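The Shared Table

At Climo, a translation office of 24 people in the old mill district of Nivthorpe, there are no assigned desks. The company gave them up two years ago in May, when the lease came due and the top floor went to another tenant. What replaced them is a set of long tables, first come, first served, with a row of lockers by the stairs.

The arrangement saved money from the start. It also raised a question that most offices never have to ask out loud: who cleans a table that belongs to everyone?

For the first few months the answer was whoever minded the most. A table would fill up over the morning with wrappers, receipts and packing material, and by 3 p.m. the people who liked a clear surface had moved to another one. The mess stayed where it was.
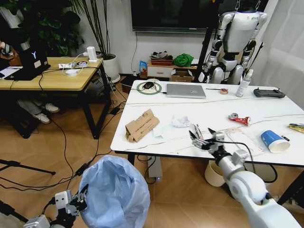
You stop seeing it after an hour, one of the translators said, and then you come back from lunch and wonder who lives like this. She had kept a desk of her own for most of her working life and had never thought of herself as tidy. Sharing changed that. Trash she would have left beside her own keyboard for a week bothered her within minutes when it was a stranger's.

The office tried signs first, then a rota. The rota lasted until the first round of vacations. A weekly email did no better, as the people who read it were already picking up after themselves.

What stuck was smaller. The office manager had come across the house rules of Plotberg, a furniture workshop across the river, where everyone stops work a little before the end of the day and clears the surface in front of them, including things they did not put there. Climo copied the rule almost word for word. Trash goes first, then paper, then anything that has a home in a locker. Equipment that stays out goes to the back of the table.

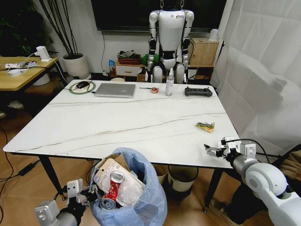
Clearing up somebody else's wrapper felt like an insult for the first week, wrote one employee in the office newsletter, and after that it was just part of leaving. Others were slower to come around. A few still argue that the rule rewards the careless, and they have a point. The same people tend to leave the most behind.

But the argument over fairness has mostly been dropped in favor of speed. Clearing a table takes two minutes when everyone at it does some of the work. Of the 24 people on staff, 23 voted to keep the rule when it came up for review last fall.

The cost is small too. Climo spent $1,596 in the first year on bins, bags, cloths and spray, all ordered through Leitner, the supplier that already delivered its printer paper. Most of that went to the bins – the old ones stood in the kitchen, too far away for anyone to bother.
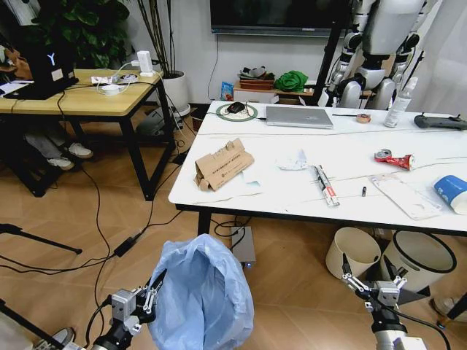

Where to put the bin

Distance matters more than size. A large bin at the end of a hallway will stay half empty while cups collect on the windowsills. A small one within reach of the table gets used all day.

Light-colored bags help as well, at least in the view of the evening cleaner, who can tell from the doorway which ones need changing. She asked for one other thing: that boxes be flattened before anyone leaves. Most days they are.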